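Fetville Kitchen Words

By Mieke Hendriks, July
Last updated: July

A list of 256 household words as spoken in Fetville, with their spellings, meanings and the arguments they cause. Bart Van Dijk collected most of them at his aunt's table in Ondmont, where a dishcloth has four names and using the wrong one is noticed.

words.csv has one word per row. notes.txt has the grumbling.

Known problems:
- 20 entries have no agreed spelling. We picked the one that made Bart least cross.
- "Desmet" is a surname and also, in one street, a kind of lid. Both are in.
- Nearly 60 of the words concern soup.
- Plurals are a matter of faith.

Free to use, change and quote. Corrections are welcome if you grew up there, and tolerated if you married in.

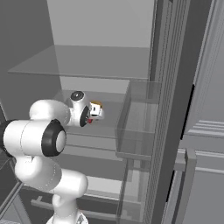
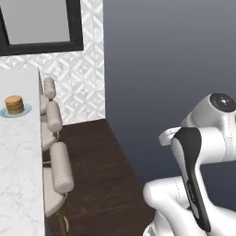 Computer-rendered kitchen: the fridge, first, and the counter with pancakes, second.

3 comments · 20 shares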